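Spouted Pouches: Getting the Last of It Out, and Where to Keep Them

Posted May 25, 2022 by Elspeth Lindsay

If your laundry shelf looks anything like mine, the stiff plastic bottles have been giving way to pouches, the soft kind with a screw cap at the top. I resisted them for ages. They slump, they slither off the shelf, and they never seem to pour where you point them. But they take up so little room in the trash (and in the shopping bag, come to think of it) that I've made my peace with them, and I've picked up a few habits along the way that I'm happy to pass on.

First, give the pouch somewhere to live. A full one will usually stand on its own, but once it's half gone it wants to fold over at the waist and lie down. I keep mine in an old Kandale bread tin, the tall narrow sort, with the caps all facing up. A cut-down milk carton does just as well, and so does a big jar with a wide mouth.
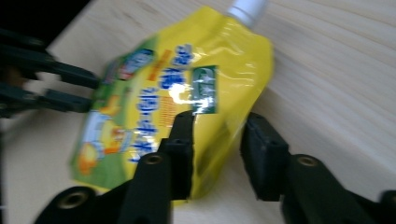
A yellow pouch with a white screw cap, lying on the table.

Before you open a new one, lay it flat and press gently on the middle with your fingertips, then tip it up and check for any dribble by the cap. I do this on the kitchen table with a dish towel underneath. Glykeria Katsaros, my neighbor, skipped it once back in March and ended up mopping the inside of her cupboard for most of an afternoon!

Now, pouring. Hold it near the top with one hand and support the bottom with the other, and squeeze only the bottom. If you grab it round the belly you'll get a great glug all at once. For refilling a bottle, a small funnel is worth digging out of the drawer. The 600 ml bottles have a neck just wide enough for my canning funnel, which pleases me no end.

When you're down to the last of it, stand the pouch cap-down in a mug for 5 minutes, then roll it up from the bottom like a tube of toothpaste. A clothespin will hold the roll while you rest your hands. You'll get another two or three good squirts that way.

Wipe the threads before the cap goes back on, or it'll be glued shut by next time. A damp corner of a rag is plenty.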